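Learning to roller skate outdoors as an adult - where do I start, and does the surface matter that much?

Asked by Josué Frota in Wheels and Boards
3 answers

Hello all! I'm 33 and I've fallen completely in love with roller skating (quads, not inlines). I did a beginners' block at the leisure centre in Brultilby over the spring and I can now go forwards, do a wobbly one-foot glide on my left and stop with a plough stop most of the time. The block finished in July and the hall is being used for badminton until the autumn, so if I want to keep going it has to be outside.

I took my skates out for the first time last week and it was a shock. I felt as if I'd never had them on before. Every bit of the pavement outside my flat came up through my feet, my shins were buzzing, and a twig very nearly had me over. I came home after ten minutes and sat on the stairs laughing.

So, a few things I'd love to know:

Do I need different wheels? Mine are the ones that came with the skates and they say 95A on the side.

What sort of ground should I be looking for? There's a big stretch of tarmac out at Midtbø with hardly anybody on it in the early morning, and a path that goes off along the field. Or I could try the tennis courts, but I'm not sure skates are allowed. 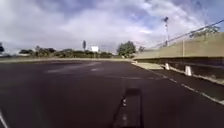

And how do you all cope with slopes? Even the tiniest one gets my heart going. My plough stop works lovely on a sports hall floor and then outdoors I seem to just keep rolling with my legs getting further and further apart.

Pads-wise I've got knees, wrists and a helmet. No elbow pads yet. Thanks in advance, I'm so keen to get going again!

Answer 1 (marked as helpful by the asker)

Oh you are in for such a good summer! Outdoor skating is my favourite thing in the world and the first outing is horrible for everyone, so please don't let it put you off.

Wheels first. Yes, change them. The number with the A after it is the hardness, and 95A is an indoor wheel. On rough ground it has no give at all and you get the buzzing you describe. Look for 78A, which will soak up a lot of the chatter and roll over small grit that would stop a hard wheel dead. They're usually a bit bigger too, so check they clear the boot and the toe stop before you buy. I've had the same set of Jorkex ones for 3 years and they're only now starting to look tired. You'll need a skate tool to swap them, and spin each wheel once the nut is on. If it slows down straight away, back the nut off a touch until it turns freely with just a hair of side to side play.

Move your bearings over carefully or buy a second lot. I have two sets because I'm lazy and hate pulling them out.

On the ground: asphalt varies hugely. The newer, finer stuff is a dream. The old sort with the big stones showing is hard work even on soft wheels, and concrete slabs are annoying because of the gaps. Walk it in your shoes first, the whole length, and drag your foot a bit. You notice far more at walking speed - cracks, drain covers, the bit where a tree root has come up, gravel that's washed on to a bend. I still do this anywhere new and I've been at it for ages.

A big open area beats a path for your first few goes. You can fall in any direction and there's no one coming the other way. Do big lazy circles both ways, then practise stepping round, then stopping, then stopping again. Twenty minutes is plenty to begin with. Your ankles will be tired long before you notice they're tired.

For tennis courts, ask. Some clubs are fine about it and some really aren't, because of toe stop marks.

Slopes: bend your knees more than you think you need to. More than that! Outdoors, the plough needs to start early, with small pushes out and in and your weight low. If you let your feet drift wide before you've begun to press, you've got nothing left to press with. Learn to step off on to the grass as well. You run two or three little steps as your wheels hit it, knees bent, and it's the best escape there is. Practise it on the flat until it feels silly.

Get the elbow pads. Mine have been worth every penny.

Answer 2

just get soft wheels and go for it mate, I learned in a supermarket car park at 7 in the morning and never looked back. Don't skate in the wet though, I did my wrist that way

Answer 3, from Tamer Khalaf

Agree with nearly all of the first answer, lovely to see someone recommending the walk round first! I'd like to add something on rain, as the wet got one short line and it's the thing that catches people out in this part of the world.

Damp tarmac with decent texture is skateable on soft wheels if you're confident and going slowly. You are new, so I'd leave it. Painted lines, metal covers and wet leaves are the slippery ones and they're lethal well after the rest has dried. Standing water is a no for me at any level, partly for the bearings and partly because you can't tell what's under it.

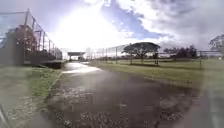 If you do get caught out in a shower, don't chuck the skates in a bag and forget them. I did that with my first pair and the wheels had a crunch to them by the weekend. Wipe everything down when you get in, take the wheels off, spin the bearings and leave them out on a bit of kitchen roll overnight. Then a drop of proper bearing oil in each. Don't use the spray stuff from under the sink, it strips out what grease there was. Pull the insoles out too and stuff the boots with newspaper, away from the radiator or the glue goes.

Loose grit is worth a mention as well. It collects along kerbs and in dips after heavy rain, so a path that was perfect before can be like marbles afterwards. I carry a cheap dustpan brush in my rucksack and sweep a patch if I'm practising one move over and over. My kids find this hilarious.

One other thing on slopes. Try them from the bottom! Go up a little way, turn round, roll down, and only go higher when that's boring. I spent over a month on the same gentle ramp behind the Mandska building and I have very fond memories of it. You always know there's flat ground waiting at the end.

And loosen your trucks a quarter turn if turning feels stiff outdoors. Only a quarter, and both skates the same.

Comments on this answer

Josué Frota: This is brilliant, thank you both (all three!). Wheels are ordered, 78A, and I've found a skate tool at the back of a drawer that I think came with the skates. Will report back. Is it normal for the outsides of my feet to ache?

Tamer Khalaf: Pretty normal at first, try lacing a bit looser over the toes and snug at the ankle. If it's still sore after a few goes, look at the insoles.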